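About Us | Standards and Good Practice

Grilano writes working rules for small robot cells. Most of our clients run laboratories where one arm moves plates between instruments on a bench. They buy the arm from one company and the instruments from several others, and each box comes with its own manual. The manuals rarely agree. Our job is to turn them into one set of rules that the people in the room can follow.

The company was started in Iromstead by Mirjam Rainer and Aníbal Cuervo. Mirjam had spent years inspecting packaging lines. Aníbal ran a testing lab and had grown tired of safety binders that were thick, correct and never opened. The first thing they wrote together was a checklist for his own lab. It fit on one sheet of paper, front and back, and we still use parts of it.

How we work

We start with the layout. Before any arm is switched on at a client's site, we build the cell in simulation and go through it with the people who will use it. It is much easier to argue about where an instrument belongs when moving it takes a few seconds. Reach, approach angle and clearance all get checked at this stage, and so does the floor around the table.

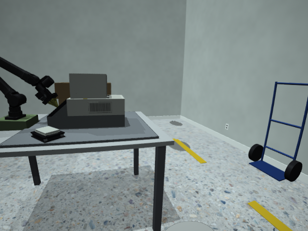

The floor gets more attention from us than clients expect. Our standard asks for a marked boundary around every cell, and it asks the site to decide in writing what may be kept inside the line and what may not. Carts, hand trucks and waste bins each need a place. If something has wheels, the rule should say where it is parked while the arm is running and who is allowed to move it.

We also ask for one name per cell. A shared responsibility usually ends up as a note taped to a door. The named person signs the layout, keeps the change log and can stop the work at any time without asking a manager first.

The Hirkar Rules

Our main publication is a set of 43 rules known as the Hirkar Rules, after the client site where they were first tried. They cover labels, reach, gripper clearance, restarts, cleaning and record keeping. Each rule is one or two sentences long. A longer note follows for those who want the background, but the rule has to make sense without it.

A few that come up often:

Every instrument keeps its factory warning labels, and no label is covered by a fixture or cable.

Plates and holders have assigned positions, and the arm does not start a run until those positions have been checked.

Barcodes are placed so that a person can find them without leaning over the arm.

After any stop, a person looks at the gripper before the restart – a message on the screen is not enough.
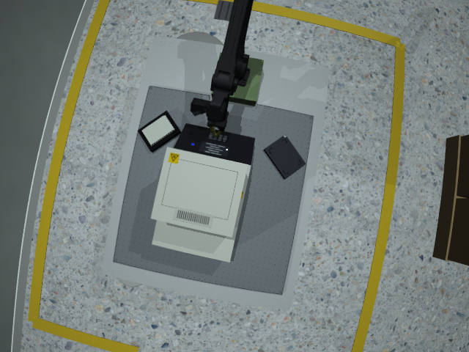

The rules are reviewed every August. Sibel Coşkun runs the review and reads every comment that comes in, including the rude ones. Last time there were 336 comments, and six rules were rewritten as a result. The one on restarts has now been changed more than any other. We expect it to change again.

The Rules are meant to sit beside national and international safety standards. They do not replace them, and following them does not make a cell compliant by itself. Each site still needs its own risk assessment by a qualified person. We can do that work or review work done by others, but we don't do both for the same client.

Training

Shuk-fan Yeh and I-hsuan Chou teach our two-day course for operators and cell owners. The first day is spent on layouts and the second on stops, restarts and logs. To date 1060 people have completed it. Classes are held in Iromstead and at our smaller office in Au – we also travel to client sites if the group is large enough.

What we don't do

We don't sell robots, grippers or instruments, and we take no commission from companies that do. Our income comes from reviews, training and printed copies of the Rules. The text can be read free of charge at either office.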